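About the Bestwood Robotics Club

Home | About Us | Sessions | Families | Contact

Hello, and thanks for stopping by! If you've landed on this page you're probably a parent wondering what your teenager is on about at the dinner table, or a student trying to work out whether you need to know anything before you turn up (you don't), or perhaps a neighbour who has noticed our lights on after dark in November and wondered what on earth goes on in there. Whichever it is, make yourself a cuppa, as we do tend to go on a bit.

Who we are

We're the after-school robotics club at Bestwood Secondary College, open to students from Year 8 through to Year 12. The club began with two borrowed laptops and a line-following buggy that was very good at finding the edge of the bench and not much else. Since then we've grown into two groups: the Juniors, who build and program small wheeled robots, and the Seniors, who spend most of the year on one big project and grumble about it with great affection.

Our Juniors enter the Kaewkla Cup, a friendly regional competition in which robots have to sort, stack and carry things around a course that is only revealed on the morning. We love the Kaewkla because it rewards a robot that keeps going after it has dropped something, and ours have had plenty of practice at that. Last season the Juniors finished with 3,976 points, a club record, and there was a fair bit of shouting in the minibus on the way home.

The Gillik Project

The Seniors' project is called Gillik, and it's the one people ask us about at open evenings. The aim is to have a two-armed robot handle ordinary workshop tools, the kind with awkward handles and fiddly cases that were designed with human fingers in mind. The name came out of a whiteboard scribble that was misread and then stuck.

There's a good deal more to it than the programming, although there is certainly plenty of that. Students learn to plan a movement before they run it, to write down what they changed (we're sticklers for the logbook, and it's up to 1,373 entries now), and to sit with a problem for a whole afternoon without throwing anything. They work on grip and reach, on keeping one arm out of the other's way, and on the surprisingly philosophical business of deciding what counts as "picked up". Cable routing has turned into a specialty of its own, and we have a couple of students who will happily talk your ear off about it.

Small parts are the current obsession. Screwdriver bits are a lovely, maddening sort of challenge: they're all nearly the same shape, they live in neat little rows, and every one of them matters to whoever needs it next. The group has been working up to them in stages, starting with chunky handles and clasps and moving down in size as their confidence grows.

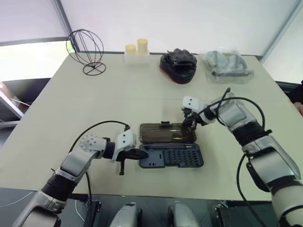 Oriane reckons the hardest part of the whole project is learning to leave the code alone once it works, and that she has wrecked more good afternoons with "one tiny improvement" than with any real bug. We hear that from almost everyone sooner or later, and we've put a note about it inside the cover of the logbook.

How sessions run

Sessions start after the last bell and go until 5, with a break in the middle for fruit and whatever biscuits have survived. Juniors work in pairs. Seniors organise themselves, more or less, with a quick chat at the start so that everybody knows who is on the robot and who is on the software. Anyone near the moving equipment follows the workshop safety rules, and new members go through those properly at their first session. Long hair gets tied back and lanyards come off.

The Juniors' practice kits come from Mikov and belong to the club, so there's nothing for families to buy. If your child has a laptop they like using, they're welcome to bring it along, and if they haven't, we'll lend them one.

Joining us

New members can start at the beginning of any term. Ask at the front office for a form, or send us a message through the Contact page and we'll get back to you as soon as we can. You're very welcome to come and watch a session first, and younger brothers and sisters can come along too, provided they stay with you.

Page updated 6 May 2026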